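Riveo Slope Forest Recovery
Midyear progress report to the Ebrahimi Fund
Submitted by Mindport Land Trust

Where we are

We are past the halfway point of the grant, and it has been a really good stretch! The spring planting is in the ground, the lower fence is up, and the old skid road that was dumping mud into Cureria Creek has been closed and seeded. Some things are behind, mainly the upper slope, and we go through those further down with the changes we would like you to approve.

To recap for anyone at the Fund who is new to the file, the Riveo tract is 367 acres of cutover hardwood on the north side of the valley. It was logged hard by the previous owners, who took the white oak and hickory and left the beech and red maple. The grant pays for bringing oak and shortleaf pine back on the worst parts, keeping deer off them long enough to get established, and fixing the drainage on the old logging roads. Everything else on the tract we are leaving alone for now, apart from pulling invasives where we trip over them.

Planting

We put in 1154 seedlings between February and the end of March. That is a little over our target for the season, helped by a county nursery that had extra white oak and let us have it at the bulk price. The mix is white oak, chestnut oak, shortleaf pine and a small amount of pignut hickory. The hickory was a gamble. Hickory hates being moved, the taproots are ridiculous, and the nursery warned us to expect losses. We planted it anyway on the bench below the spring, where the soil is deepest, and so far it is leafing out better than we dared hope.

The pine went on the dry shoulder above the road. Ground up there is thin and stony and we broke two planting bars. We have since bought a heavier pair and charged them to tools, so you will see that line running slightly over. The crew got faster as they went, and by the last week they were doing a full load of stock before lunch.

Bare-root stock was kept in the springhouse under damp burlap. This worked so much better than the trucks we used on our last project that we intend to do it every year from here on. The roots stayed in good shape right to the last bundle.
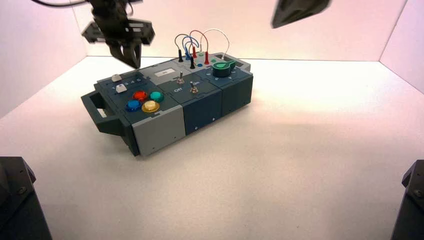
Monitoring began in May, once the oaks had broken bud and we could tell a late tree from a dead one. We set up 12 permanent plots, spread across the bench, the shoulder and the road edge, each with a steel center stake and a painted witness tree. Every seedling in a plot gets a tag and a vigor score, and we argued over that score for longer than we should have. The first draft had half points and letter codes for browse, drought and insect damage, and when we tried it on the same row of trees we got wildly different answers. So we threw it out. The printed 1 2 3 4 5 on top of the board, by the little white buttons, is exactly as fancy as our scale is now. One is dead, five is growing like it means it, and browse gets a separate yes or no. Two crews scoring the same plot now agree nearly every time, and training a new person takes a morning.

First results are very encouraging on the bench, where most oaks scored a four. The shoulder is patchier. The pines look fine, but the chestnut oaks mixed in with them took a beating in the dry spell in June, and a good many are sitting at two. Oaks will often die back to the root and come up again, so we are not writing them off. We will rescore in September and send you the sheets.

Fence and browse

The lower fence is finished: 600 feet of eight-foot woven wire along the bottom edge, tied into the rock outcrop at one end and the neighbor's existing fence at the other. It closes off the main trail the deer were using to come up from the hayfields. It does not enclose the planting completely and was never meant to. The idea is to make the easy way in less easy and to rely on individual tubes for the rest.

The difference is plain to see. Below the outcrop there is jewelweed coming up knee high, and a flush of trillium leaves where last year we had bare dirt and hay-scented fern. We did not plant any of it. It was all sitting there waiting for a break. If anyone from the Fund would like to come out, please come in late April next year when it should be in bloom!

Tubes are holding up except in the wind gap, where a storm in May flattened a whole line of them. The pine stakes that came with the tubes snapped at ground level. We replaced them with oak stakes milled from a blowdown on the tract, which cost us only the time.

Roads and water

Closing the skid road was the part of this project we worried about most, and it went beautifully. The excavator was on site for four days. It pulled the rotten culvert, opened the crossing back to a natural channel, and cut broad dips into the grade so that water runs off into the leaves. We seeded with Virginia wild rye and partridge pea and covered it with straw.

The first hard rain after that came in the middle of the night. By 7 a.m. we were up there in boots looking at it. One dip had filled with silt and needed shoveling out. The others had done their job, and the creek at the crossing was running the color of weak tea, where the same kind of rain last fall had it looking like chocolate milk. We are taking turbidity readings at the crossing and at the property line after every storm and will have a proper before and after for the final report.

There is still a wet spot where the road meets the county lane. We think a spring comes up under the old fill. Our plan is to lay a short rock apron there in October when the ground is firm enough for the truck.

The upper slope

Now for what is late. The upper slope was supposed to be cleared of stiltgrass and ready for fall planting by the end of July. It will not be. The stiltgrass turned out to go much further back under the laurel than our survey showed, and pulling it by hand in there is slow, sweaty work. We also lost most of two weeks to yellow jackets, and we were not willing to send people in until the nests were dealt with.

We would like to move the upper slope planting from this fall to next spring. That gives us one more round of pulling in August before the seed sets, which matters a great deal with an annual grass. The seedlings are on order and the nursery will hold them over without a penalty. There is no change to the total budget, only to the quarter in which the money is spent.

We shared a draft of this section with our downstream partners ahead of sending it to you.

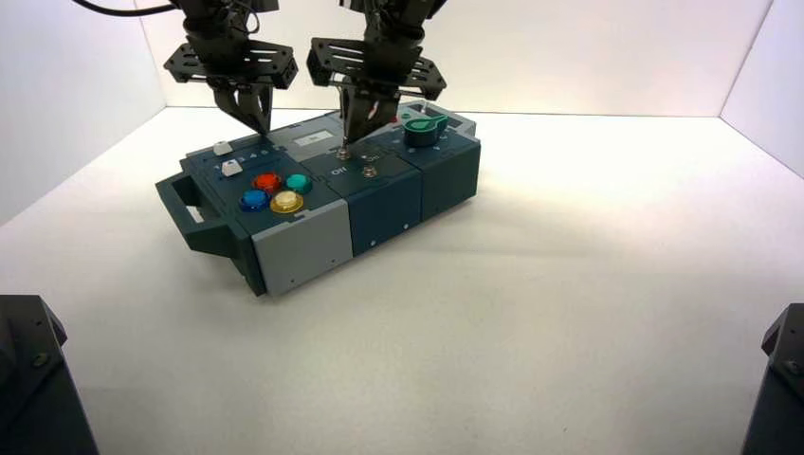
Cureria Watershed Alliance wrote back that they are glad to see the upper slope wait a season, and would rather have it late than have it planted into grass. They did ask whether the bare patches we open up by pulling will wash before spring. It was a fair question and we had not answered it well in the draft. They also suggested leaving the pulled grass in windrows across the slope as a cheap brake on the runoff.

We like the windrow idea and will use it on the first August pulls, as long as we get in there before there is any ripe seed in the piles. After that the grass will be bagged and hauled. For the steeper patches we will rake leaf litter back over the soil and lay down slash from the beech thinning. If a patch still looks raw in October, it gets rye and straw like the road did. We have enough seed left over for that.

Money

Spending is close to plan overall. The fence came in under, thanks to the neighbor letting us tie into his line, and tools and fuel are a bit over. Excavator time was billed exactly as quoted. The contingency has not been touched. The full ledger goes to your office separately along with the receipts.

We are asking for two things:

Approval to shift the upper slope planting and its labor costs from the fall quarter to the spring quarter.

Approval to use part of the fence savings for a second set of oak stakes, enough to restake the wind gap and the shoulder.

What comes next

August is stiltgrass, stiltgrass and more stiltgrass. In September we rescore the plots and collect acorns. It looks like a heavy mast year on the old white oaks along the ridge, the few that were left as boundary trees, and we want as many of those acorns as we can get before the squirrels and the weevils. Local seed from trees that have stood on that ridge all this time is about the best thing we could hope to grow from. The nursery has agreed to float-test and sow them for us in root-pruning trays, and the seedlings would come back to Riveo the following year.

October is the rock apron at the county lane, plus a walk of the whole lower fence to find anywhere the deer are pushing under. Beech thinning starts when the leaves are down.

The next report will come to you in January with the September scores, the storm readings from the creek and a map of where the stiltgrass has been cleared. Thank you for backing this work. Being out there this spring has been a joy, black flies and all.

Mindport Land Trust
Riveo project office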